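紙コップ用卓上ホルダーの形状と取り出しやすさに関する検討
生活用品設計演習 最終報告
班員:Tonantzin Cortés、Anel Kekana
提出日:2019年3月9日

1. 目的
学内の喫茶コーナー「Jurby」では、紙コップの補充位置が定まらず、提供台の上でコップが倒れることがある。本課題では、木製の円形台座と黒い金属線からなるホルダーを対象に、コップの保持状態と出し入れの際の干渉を検討した。装飾性と価格は評価に含めない。

2. 対象物
ホルダーは、赤褐色の円形台座に曲げた金属線を立てた構造である。線材はコップの前面を回り込み、台座上に端部をもつ。コップは白い紙製で、下側に波状の凹凸をもつ黄褐色系のスリーブが巻かれている。スリーブの上には白い部分が残り、手で持つ場合の指の位置はこの境界付近になることが多い。
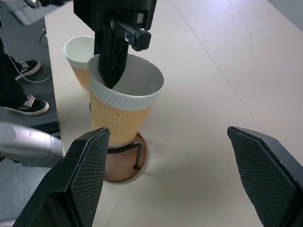 コップを上から差し込む場合、線材の上端とコップの縁との位置関係が問題になる。コップは下に向かって細くなるため、挿入の初期には余裕があるが、スリーブが線材の高さに達すると隙間が減る。スリーブの凹凸が線材に触れた場合、コップを軸まわりに少し回すと引っかかりは解消した。

3. 方法
2月に予備試行を行い、手順を統一したうえで本試行に移った。卓上にホルダーを置き、コップを1個ずつ出し入れした。試行数は241回で、うち161回を挿入、残りを取り出しとした。コップはすべて空の状態で使用した。各試行について、台座のずれ、線材との接触、コップの転倒の有無を記録用紙に記入した。記録様式は前年度のDrendberg班のものを踏襲し、接触箇所の欄を追加した。 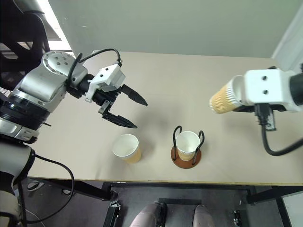 コップの姿勢は、直立と横向きの二つに分けて扱った。横向きのコップはそのままではホルダーに入らず、口を上に向け直す動作が必要になる。この動作は挿入とは別の工程として数え、所要時間の集計からは除外した。ホルダーを使わず卓上に直接置く条件も比較対象に加えた。

4. 結果
取り出しでは、コップを真上に引き上げた場合に台座のずれは記録されなかった。斜めに引いた場合は、スリーブ上端が前面の線材に当たり、台座ごと動く例が3回あった。挿入時の転倒はなかった。卓上に直接置く条件では、隣のコップに触れて位置がずれる例が見られた。

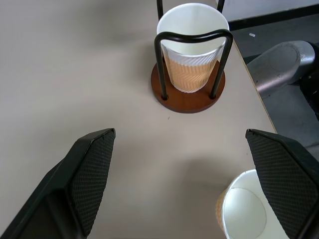 前面の線材は逆U字形で、その頂部はスリーブ上端とほぼ同じ高さにある。保持の面では有利だが、前方へ引き出す動作は妨げられる。頂部を低くすれば斜め方向の取り出しは容易になると考えられる。ただし傾きに対する支持は弱くなるため、線材の高さだけを変えた試作での確認が必要である。

5. 考察
台座の円形は設置の向きを選ばない一方、線材の前後は外観上の区別がつきにくい場合がある。提供台では前面を利用者側に向けるか補充者側に向けるかを決めておく必要がある。補充者側に向ける案はKekana、利用者側に向ける案はCortésが担当し、提供台の奥行きとの関係を図面上で比較した。両案の寸法差は小さく、現時点では優劣を判断していない。

6. 今後の課題
(1) 飲料を入れた状態での試行
(2) スリーブのないコップとの比較
(3) 線材頂部の高さを変えた試作品の製作
(4) 台座裏面への滑り止めの追加

付記:記録用紙の原本は演習室のSæther棚に保管している。図面データは班の共有フォルダを参照のこと。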